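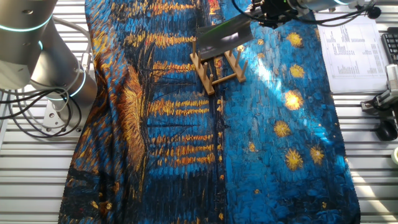
Home & Laundry / Reviews

Vondik Handheld Steamer: five months with a small, angry cloud

I own an iron. It lives on the top shelf of the hall closet behind the wrapping paper, and getting it down requires a chair, so for most of my adult life I've gone to work looking like I slept in a mailbox. The Vondik was supposed to fix this. It has fixed perhaps half of it.

The steamer is a squat thing in a shade the company calls oat, with a clip-on water tank and a cord long enough to cross my bedroom and catch my ankle on the way back. It cost me a little more than I had planned to spend on looking presentable. There's one button. You hold it down and steam comes out. A slider on the handle locks the button so you don't have to keep squeezing, and I recommend finding that slider sooner than I did. My thumb has only lately forgiven me.

Heat-up time

The box says 25 seconds. Mine takes longer, and it makes a noise during the wait like somebody clearing their throat before bad news. The light goes from red to green well before the steamer is really ready, and if you believe the light you'll get a teaspoon of warm water down the front of your shirt. Give it a few squeezes over the sink first. The manual mentions this on the page after the one with the recipe for descaling, where I'm sure everyone looks.

Shirts and such

Knits come out beautifully. So do polyester blouses, anything stretchy, and the kind of dress that has a name like Flellance and comes folded into a packet the size of a sandwich. You hang it on the door, run the head down it slowly, pull the hem with your other hand, and it drops into shape while you watch. I found this so satisfying that I steamed a bathrobe.

Cotton dress shirts are another matter. The Vondik will take one from crumpled to rumpled. Collars and cuffs laugh at it. There's a little padded mitt in the box, meant to go behind the fabric so you have something to press against, and it helps, though wearing it makes you feel like you're about to take a casserole out of the closet. Linen I gave up on. My linen pants now have a soft, expensive-looking set of wrinkles in place of the old set.

Big pieces of printed cloth

Half the reason I bought the thing was the printed fabric. My sister-in-law, Thandeka Adams, sews curtains and throws out of art prints, the sort of cloth where you get an entire night sky of fat brushstrokes across your couch, and she's generous with the results. They arrive folded into squares and they stay squares. An iron on a big print is an afternoon's work, and I'm always nervous about putting a hot plate on all that dark blue.

With the steamer you hang the cloth over a shower rod or a stair rail and work from the back. Deep fold lines need two passes, sometimes three, and you have to let the fabric cool on the rod before you move it or the creases come home again. Test a corner first. I did a corner, then a curtain, then got cocky and did a tablecloth on the actual table, which left a pale bloom in the varnish. The table was a Lui, secondhand, and I had been told it was hardy.

The tank

Too small. You get two shirts out of a fill, or most of one curtain, and the curtain always runs out just as you reach the part people look at. Refilling is easy enough if your faucet has some clearance under it. The rubber plug is on a short tether and flops into the stream every single time.

I use distilled water now. For the first couple of months I used tap, and by July the steamer was spitting white flecks onto anything black. A vinegar rinse cleared most of it.

How it compares

My neighbor Dineo Fourie has the Binent, the upright kind with a pole and a base on wheels, and she let me have it for a week. The Binent is better at nearly everything. The tank lasts, the steam is heavier, and it did something close to an honest job on a cotton shirt. It's also the size of a floor lamp and has to stand somewhere, and in my apartment somewhere is the shower. I gave it back with real regret and a clean tank.

Small complaints

The lint brush attachment falls off. The travel pouch is slightly too small for the steamer, so you can bring the pouch or the steamer. The cord doesn't swivel. If you tip the head past a certain angle it stops steaming and starts drooling, and the angle is roughly the one you need for a sleeve.

Who should buy it

If your closet is mostly soft things that hang, get one. If you wear stiff shirts to a serious job, keep the iron and buy a lower shelf. I still use my Vondik most mornings, standing in my socks, holding a hem, waiting for the light to mean it.

Rating: 3.5 out of 5. Half a point comes off for the plug.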